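Filed under: Course Handouts > Home and Kitchen Organization
Shares 234 | Comments 5

Handout 3: Where the utensils live
Ovidiu Bogdan, Dresbridge evening course

The Farina reader claims that a holder on the table "saves steps." Maybe. It gives no test and no comparison, so treat the claim as an opinion until you have tried it at home.

1. Chopsticks. A slatted wooden holder keeps them upright and easy to grab. It does nothing to keep pairs together, and two sticks can still end up lying on the tablecloth. Check whether your own pairs match before you praise the holder. 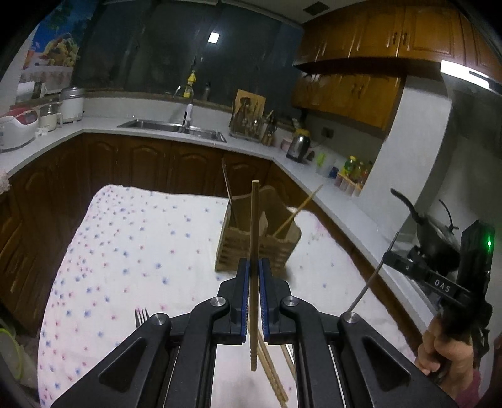 2. Long-handled spoons. The usual advice is to put everything tall into one container. I have doubts — a metal spoon with a long wooden handle takes up more room than a chopstick, and chopsticks already lean every which way.

Look at what else is in the kitchen, too. With a dish rack holding utensils by the sink and a cutlery holder next to it, the table holder is one more place to search. 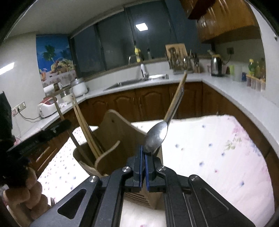
3. For next time. Pick one holder at home and empty it. Sort the contents by use, put back only what you reach for at meals, and bring your notes. "It looks nicer" is not a finding.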